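Ticket 796 - Heating timer loses its settings overnight
Opened 5th November
Status: waiting on customer

Hello again, and thank you for being so patient with me on the last one. The Soylu timer in our hall at Jallcombe has gone back to its factory programme for the fourth night running, so the radiators come on at 4 in the morning and the place is lovely and warm for no one at all. I've set it again from the booklet, held the reset for 25 seconds as you suggested, and changed the batteries - twice, in fact, as I didn't trust the first lot. It keeps the clock but forgets all eight heating periods. The boiler itself is behaving beautifully.

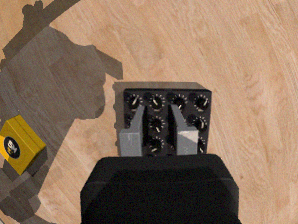

Wondex Support replied: Thanks for such a full account! If the clock survives but the periods don't, the programme probably isn't being saved. Could you press Store after the last period and wait for the beep?

I will try that tonight and write back after breakfast.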